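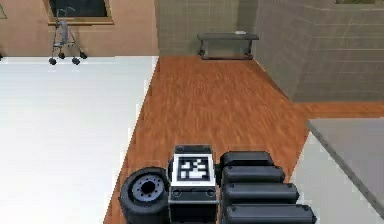
Figure 1. Simulated room with wooden floor, walker and bench. The marker on the robot's own hardware is in the foreground.

Search this site Search

Safe operating rules for a mobile robot in a care home room
Project report, Clestby group
Niamh Carroll, Zihan Zeng, Kwaku Tetteh

1. Purpose

Our group was asked to write a set of operating rules for a mobile robot with a gripper and to check them in simulation before anyone uses them in the lab. The rules cover driving, reaching and stopping. They do not cover lifting people or handling medicine. Pieter Brouwer supervised the work and read two drafts.

2. Setup

All runs were done in the Wirness simulator. The room has a wooden floor, tiled walls at the far side and a gray countertop. A rollator-style walker stands by the beige wall and a low bench stands against the tiles. We treated the walker as a protected object, meaning the robot may not touch it or park in front of it. A resident who can't get to a walker may try to stand without one.

3. Rules tested

Rule A. The gripper stays folded whenever the base is moving.
Rule B. The robot stops if its path comes within the keep-out distance of a mobility aid.
Rule C. Any marker the robot uses for its own calibration must be in clear view before a reach begins. If it is lost, the arm holds still and the operator is told.
Rule D. Restarting after a stop takes a person. The robot may not clear its own stop.

Rule D caused the most discussion. Zihan wanted an automatic restart after a short wait, as it would save time on long runs. We kept the stricter version – a stop that clears itself is easy to miss from the next room.

4. Results

We made 37 runs. Rule A was never broken. Rule B failed in 3 runs, all of them when the robot was turning. The distance check used the center of the base and ignored the corners. Kwaku changed it to use the full outline and we repeated the turning runs with no failures. Rule C stopped the arm in 21 runs, far more than we expected. Most of these stops were brief, and we think the limit for a lost marker is set too tight.

5. Limits

The walker never moved during our tests, and no people were modeled. Lighting was the same in every run. We can't say how the rules hold up with a resident walking through.

6. Next steps

Loosen the Rule C limit and run the full set again in November. Write the stop message in plainer words. Ask Brunello Lo Presti for the floor plan of the second room.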